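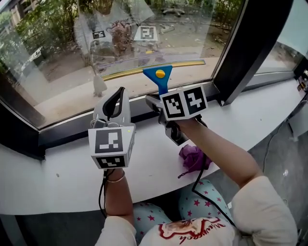
Plerkbridge Releases Herley 2 Scheduling Software for Shared Laundry Rooms

Plerkbridge today announced the release of Herley 2, the second major version of its booking and metering software for shared laundry rooms in apartment buildings. The release is open to all current license holders and replaces the first version, which will receive security fixes until the end of December.

Herley 2 assigns wash and dry periods to households through a web page or a wall panel. The main change is in how unused bookings are handled. In the first version, a booking stayed locked for its full length even when no machine had been started. Herley 2 checks the power draw of each machine and releases the booking if no cycle begins within the grace period set by the building manager.

"Most complaints we received were about rooms that were booked and idle," said Siv Tveit, head of product at Plerkbridge. "Managers asked for a rule they could set once and leave alone. The grace period is a single value per room, and residents see it when they book."

The software was tested in 50 buildings before release, with a combined total of 641 households. Test sites ran both versions in parallel for the first part of the trial, and booking records were compared at the close of each billing period. Changes made as a result include a longer warning before release and a separate setting for drying cabinets.
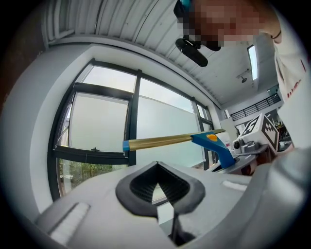 Metering has also been revised. Energy and water use are now logged per cycle and stored under the household account, with a monthly export in plain spreadsheet format. Readings taken while the network is down are held on the local controller and sent when the connection returns. Duplicate readings are dropped on arrival.

Herley 2 works with the Mirani controller and with the older Furar relay board. Buildings using the Furar board need a firmware update before the new version is installed. The board does not report power draw at the machine level, so automatic release is limited to one rule for the whole room.

"We kept support for the older board after looking at how many were still in service," said Halvard Rustad, technical lead. "The update can be done from the controller menu. No wiring is changed."

A single installation supports up to 1,000 household accounts. License terms are unchanged, and existing bookings, account names and door codes are carried over during the upgrade. Installation notes and a list of known issues are included in the download package. Managers who use a custom door lock setup should read the section on access timing before upgrading.

Press and technical inquiries should be sent to the Plerkbridge product office.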